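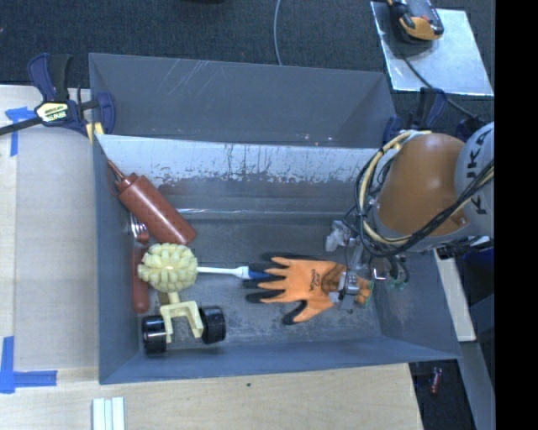
Graça Quintela
2021-10-31

Still going on the garage at Grullham. We're down to the odds and ends now, the stuff that doesn't belong with anything else. It goes in the big gray bin until somebody decides what it is.

The bin is older than most of what goes in it. The paint is scratched up and the far side has a wide pale band where it's worn. I looked into repainting it in September and decided against it. It'd be scraped again by Thanksgiving.

First up, the reddish-brown squeeze bottle with the pointed nozzle. I know where I found it (back of the bottom shelf, behind the paint trays) and I don't know what it was for. Ketchup bottle shape. Could have had wood glue in it, could have been for the grill.

My rule for bottles with no label is that they don't go back in the kitchen. I don't care how well they wash out. It can be a shop bottle or it can go.

If you keep squeeze bottles for glue, store them nozzle down in a cup with a bit of wet sponge in the bottom. I've done that for years and I rarely have to poke one clear with a nail.

Next, the thing with the pale yellow knobbly head and the white handle with the blue grip. I've been calling it a scrubber. Joaquim Torres says it's a toy. We've gone back and forth on this for two days.

For scrubber: it's a round lumpy head on a long handle, and you hold it by the blue part. For toy: the lumps are really chunky and I can't picture what pan they'd be good on.

I'm putting it with the cleaning stuff for now. If a kid in the family claims it, fine.

The wheels are the one thing I'm happy about. Two black ones with a cream bracket between them. I've been looking for wheels to put on the wood crate we use for firewood, and I was about to order some.

I had a set of Skellico ones in the cart, part 2237. Took them back out. No sense paying shipping while there are wheels at home.

Before anybody asks, I haven't measured the bore yet. If it doesn't fit the rod I have, I'll get a different rod. Rod is cheap.

The crate gets heavy when it's full. I put it on the bathroom scale last winter and it read 43 pounds, and that was with dry pine. So whatever goes under it has to be OK with that plus the bump at the back door.

There's also a little bunch of shiny metal loops over by the side. Loose metal like that is what takes me the longest. You can't tell if it's one thing or four things until you get it untangled.

I used to keep every ring and loop in a coffee can. When we moved from Patrício I dumped the can out on a towel, and I had used maybe three pieces out of it in six years. Kept the three best and took the rest to the scrap place.

And a red-brown handle, rounded on the end. I'm leaving that until I've gone through the other shelf. It would be just my luck to throw out the handle and then find what it goes to.

Someone asked what we did about shelves. We got the Skalby ones, the plain metal kind with the clips. They went together fine. Put the heavy shelf at knee height, not at the bottom, or you'll be on the floor every time you want the drill.

Also asked: why an open bin and not totes with lids. I tried totes. Once the lid goes on I don't open it again. Last year I found one with two extension cords and a bag of grass seed that I'd bought again since.

Sorting order, if it helps anyone. Things I have a use for this month. Things that go to another room. Metal for scrap. Whatever's left sits for two weeks with a piece of tape on it with the date.

Spent so far: 0 on the bin, 12 on tape and markers, and the shelves I already had the money set aside for. Not a bad month.

Update on the scrubber. Joaquim asked his sister and she says bath brush. So now there are three opinions.

Tomorrow is the paint cans. Some of them go back to when the hallway was green. If you know whether the county drop-off takes half-full latex, let me know, the website only talks about oil-based.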